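February, late, and the kettle's on again

So the budget. I've been putting off writing this down because once it's on paper I have to live with it, but the form wants to be in before the end of the month and I've got a headache from carrying all the sums round in my head.

We have 2000 pounds left for equipment. That's the lot, for the arm, the spares, the cables and whatever else I've forgotten (and I will have forgotten something, last year it was plugs!). I was so pleased when I heard the figure and then I sat down with the price lists and was a good deal less pleased by teatime.

The big question is whether we go for a second Vemden gripper or stick with one and spend the money on fingers and pads. The quote from Ukov came in at 1510 for the gripper with the wrist camera already fitted, which is cheaper than I'd feared. Liltirow want a bit less for theirs but you have to buy the mount separately, and the mount is 276, and by the time you've added it on there's nothing in it. I do wish they'd just put the whole price on the page. I rang to ask if they'd do the two together for less and was told very cheerfully that they wouldn't.

I spent most of the afternoon in the kitchen bay with a notepad, trying to work out what we really need as opposed to what I fancy. It's a useful place to think about money, that corner. Everything in there is hard or shiny or has rods across it, and that's the sort of thing that makes me worry about what a finger is going to knock into.
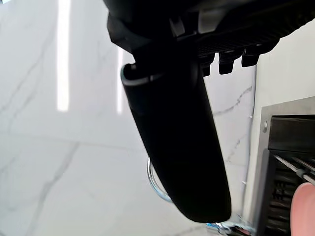
Anyway, the fingers. I want long ones. The short set in the Osei catalogue is lovely and neat, and half the price, but I can't see it getting into any of the awkward spots without the body of the gripper bumping against something first. Long and rounded at the end is what I keep coming back to. I'd also like 2 sets, so that when one cracks we aren't sitting about waiting for the post like we were in the autumn. That was a miserable fortnight and I ate far too many biscuits.

Then there's marble. I know, I know, I was the one who said a kitchen ought to look like a kitchen! It does look smart. But it throws the light straight back in bright stripes, and I've put a question mark on my list next to "lamp, softer, or a blind?" A blind would be cheap. I might even be able to make one out of the old curtain, though I said that about the bench cover and look how that went.

If I take the Ukov quote, that leaves 490 for everything else. Fingers first, then pads, then a decent long cable with a proper clip on it, then the lamp or the blind. I'd love a hard case as well but I think that's going to have to wait for next year. We can carry things in the blue crate a bit longer. It's ugly but it hasn't dropped anything yet.

The other thought I had, on the bus home, was whether to ask for the gripper on a lease. You pay by the month and they come and mend it, supposedly. I went off the idea once I'd looked at the small print on my phone, as you have to send it back in its first box, and I have never in my life kept a box. I threw out the one for the toaster the same day.

Must remember to ask Ukov about delivery, as the quote doesn't say whether it's in the price. And whether the pads come with it or not. The leaflet shows them on, but I've been caught like that before with a hoover.

Kettle's boiled. I'll ring them first thing, before I lose my nerve, and fill in the form with a pencil until I've heard back.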